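Corte de agua en el polígono de Herrero: siete horas sin suministro

Mar 26, 2023

Avería gorda esta madrugada en la conducción principal del polígono de Herrero. Siete horas sin agua, 1.708 abonados afectados entre naves, comercios y las viviendas de la calle Irnis. El suministro volvió a media mañana, con poca presión al principio.

La rotura, según Triltis, la empresa que lleva la red, se produjo en un tramo de fibrocemento que ya había dado problemas en diciembre. Entonces se puso una abrazadera. Ahora toca cambiar unos 400 metros de tubería – obra sin fecha todavía.

Los bares de la entrada abrieron tarde o no abrieron. La panadería tiró con garrafas. En la rotonda, el agua levantó parte del asfalto y hay un carril cortado hasta nuevo aviso, asi que paciencia para salir hacia la autovía.

«Llamamos tres veces y no cogía nadie», se queja Byung-chul Kwon, portavoz de los empresarios de la zona. Pide que se avise por mensaje al móvil, como ya se hace con la luz. Triltis responde que lo estudia – sin más detalles.

En Cekamholm, la nave del fondo, la actividad se retomó después de comer. Los demás talleres fueron abriendo a lo largo de la mañana.
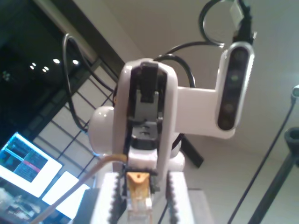
Qué hacer si sale turbia

Dejar correr el grifo unos minutos, empezando por el más cercano a la entrada. No poner lavadoras hasta que salga clara. Si sigue igual mañana, llamar al servico de averías y dar el número de contrato.

Las reclamaciones por daños, por escrito en la oficina de Triltis, con fotos y facturas.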